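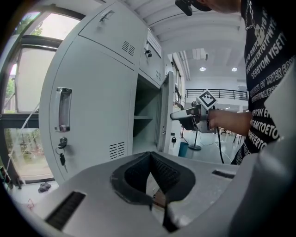

Elden Lockers: data card and README

Hand-held gripper recordings made by the Elden robotics club, mostly of doors being opened and closed. The club wanted to teach a robot arm to put its own tools away. The arm still can't, but the members have become very good at it.

What is in the set

397 episodes in total. Each episode is one attempt at one task, from the moment the recorder says "go" to the moment somebody says "stop" or a word we have trimmed from the audio.

Tasks:
open_door: start closed, end with the door fully swung out
close_door: the reverse, and much easier
place_cloth: put a folded cloth on the locker shelf
fetch_cloth: take it off again
turn_key: see Known problems

turn_key has 16 episodes. We planned on more. The plan was made before anyone had tried to turn a small key with two padded fingers.

How it was recorded

Two people work side by side, each with a gripper. One does the task and the other resets. Halfway through a session they swap, mainly so that both get to complain about resetting. The marker cube goes on top of the gripper and stays there. If it gets knocked, stop, run the calibration script and start a new session folder. Do not push it back with your thumb and carry on. Session 9 was recorded by someone who did, and session 9 is now in a folder called peta_do_not_use.

Keep the cables behind you. A cable across the camera ruins an episode, and a cable across the floor ruins an afternoon.

Folder layout

raw/ untouched video and pose logs
clean/ trimmed, with failed tracking removed
splits/ train and test lists
tools/ scripts, some of which work on Windows

Start with clean/. There are 151 episodes in the test list, which is too many, and we know. The split was made by locker door so that no door shows up on both sides, and the popular doors all landed in test.

Known problems

Gray grippers in front of gray lockers. The fingertip detector has opinions about this. Teresa Borkowska's patch in tools/ helps a lot on the wide doors and does nothing for the narrow ones.

Window light. Episodes recorded after 4 p.m. are brighter on one side. We have left them in and marked them "late" in the index.

Success labels. Two members labeled everything separately and disagreed on whether a door left slightly open counts as closed. The label file follows Kalinowski's rule: if it can be seen to be open, it is open. The other labels are kept as labels_generous.csv.

People. Other members wander into view, and faces are blurred in clean/. T-shirts are not blurred, so please don't train anything to read them.

Using it

Club members can copy the set from the Anstead drive. Anyone else should ask first and say what it's for. Coursework is fine. If you report results, say which label file you used, and leave out turn_key unless you enjoy a score of zero.

To do

Re-record session 9
Fix the split before July
Find the spare locker key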